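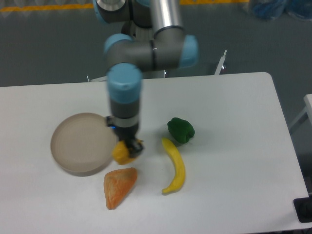
Darcy Pelletier thinks a play food set should never mix whole fruit with cut pieces, and told me so before I'd even finished sorting the first bin. Whole things go with whole things, wedges go in their own bag, end of story. I took the point about the bags (they really do save time) but I kept the mix, so if you came for a tidy set you may want the older Susow list instead.

## What this folder is

My notes and lists for the Kallio play food, the stuff we put out on the white table with a plate or a bowl. Last updated 31 January 2023. I started it back in September when the Drilville boxes came in with no labels at all, and it has grown a bit since then!

- `foods.csv`: one line per piece, with color, shape and which bag it lives in
- `dishes.csv`: plates and bowls, same idea
- `layouts/`: 12 table setups, plain text
- `old/`: don't use, I just can't bring myself to delete it

## Naming

I go by color first and food second, so `yellow_banana`, `green_pepper`. The orange wedges are plain `orange_wedge` because Zachary MacDonald and I went back and forth on what they're meant to be and never settled it. Same with the lumpy yellow ones, which are `yellow_lumpy` for now. If you have a better name, open an issue and I'll happily rename the lot.

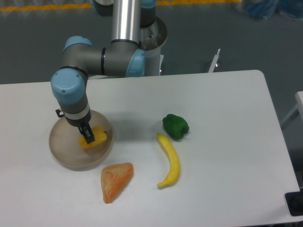 Dishes get a shape and a look, nothing fancier: `round_beige_plate`, `round_clear_bowl`. Clear covers anything you can see through, even if it's a bit smoky or brown. I did try separate names for the tints and kept mixing them up, so that's gone as of version 2.

## Known problems

Piece 789 is in the list twice (sorry, on my list). A few rows still say "Jurum bin" from before we moved everything to bags, and you can read that as "bag" until I get around to fixing it.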